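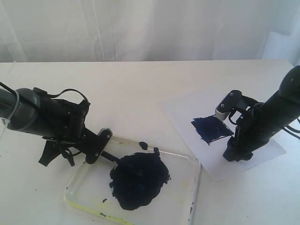 Against finishing things

Wrote most of this on the bus so forgive the state of it.

Every December I get asked what I finished this year. Not in those words. People say "how's the painting going" and "are you still doing the Spanish" and what they want is a yes with an object attached to it. A canvas. A certificate. Something you can put on a shelf and dust.

I have finished almost nothing. Two scarves, one of them short. I think I'm fine with it, and I want to argue that you should be too, or at least that you should quit asking.

The case for finishing is easy to make and gets made constantly. Finishing builds character. Finishing is what separates the serious from the dabblers. My old employer, Stadik, had it painted over the kitchen sink – FINISH STRONG – and people washed their forks under it for years. The company closed halfway through a product. Make of that what you want.

What bothers me is how this work thinking got loose and wandered into people's evenings. Work has deadlines and it should. If you're building me a porch I want all of the porch. But somewhere along the line hobbies picked up the same language. Goals. Output. Projects. There's an app called Nestero that half my friends are on, you log your hobby hours and it shows you a little bar filling up. When you hit 50 hours it congratulates you. I used it from July until I noticed I was choosing easier things to paint so I could log more of them. Small pears. So many small pears. Deleted it.

And painting is where I feel this most, because painting has a part before the painting that I like better than the painting. Setting out. Picking the brush. Squeezing out far too much of one color. I was told early on, by a teacher who was right about everything else, that you should put out only what you'll use. Thrift. Fine. I put out way more than that, every time, and it's the most generous I feel all week.
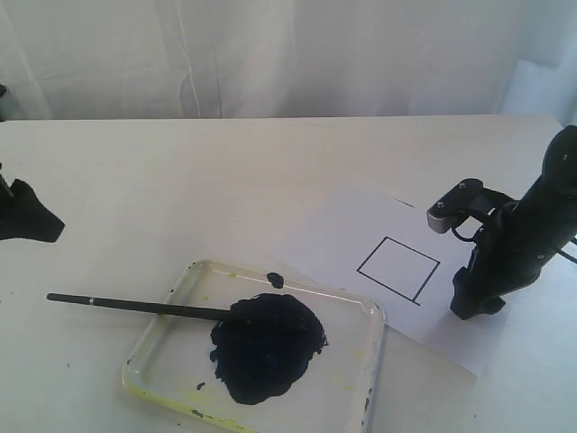 Dark blue, and plenty of it.

A blob of paint is not a failed picture. It's a blob of paint and it's good to look at. Kids know this. Watch a four year old with a pot of blue and they will stir it for a quarter of an hour, perfectly happy, and then a grownup leans over and asks what it's going to be. And the kid, being polite, says "a whale." It wasn't going to be a whale. Now it has to be a whale.

I did that to my own niece, by the way. Heard it come out of my mouth.

The counter argument, which I've had thrown at me over more than one dinner, is that you don't learn unless you finish. The hard parts are at the end. Anyone can start a sweater, it's the sleeves that teach you. There's something to this, I'm not going to pretend there isn't. I know my way around first chapters and I know nothing at all about endings, and if I ever wanted to write a real novel that would be a problem. If you want to be good at a thing you'll have to go through the sleeves.

But who said I wanted to be good? That's the assumption sitting under the whole conversation and it never gets looked at. I sing in the car. I'm not working toward anything in there. Nobody has ever asked me if I finished the song.

Some of it is money, I think. Supplies cost, and an unfinished thing looks like waste. I spent $82 at Jibrin last winter, the craft place by the overpass, on bookbinding stuff. Awl, thread, board, the nice paper. I made most of one book. So by the usual math that's an 82 dollar most-of-a-book. But I had maybe the best month of evenings I've had in this apartment, and people spend more than that on one dinner and a parking ticket and don't get asked what they have to show for it.

The other part is guilt about the pile. I have 11 unfinished things in the hall closet, I counted for this piece, and that's being kind about what counts as started. For years I thought of the closet as a sort of debt. Every time I went in for the vaccuum I owed something to somebody. What helped was a trip to the local museum at Histance, where they've got a sampler in a case, stitched by a girl in 1696, alphabet up to the letter R and then bare linen. That's it. The card gives the date and the thread and doesn't scold. You stand there and you can see right where her attention went elsewhere. I liked it more than all the complete ones on that wall, and I've thought about that R a lot since.

I'm not saying leave people hanging. If you promised a blanket for a baby, finish the blanket, babies get big. If someone's waiting, it's work, and different rules. Also please finish your antibiotics.

Just the private stuff. The things you do at the kitchen table with the radio on. Those ones don't owe anyone an ending, and I'd like us to find a better question to ask each other at parties. "What have you been messing around with" is decent. "What did you start" is good too. I've tried both this month and people talk longer, and they lean in a bit, and one man told me about a canoe.

Anyway my stop's coming up. There was going to be a section on gardens, which can't be finished by anybody, but I haven't written it.

Posted 2019-12-06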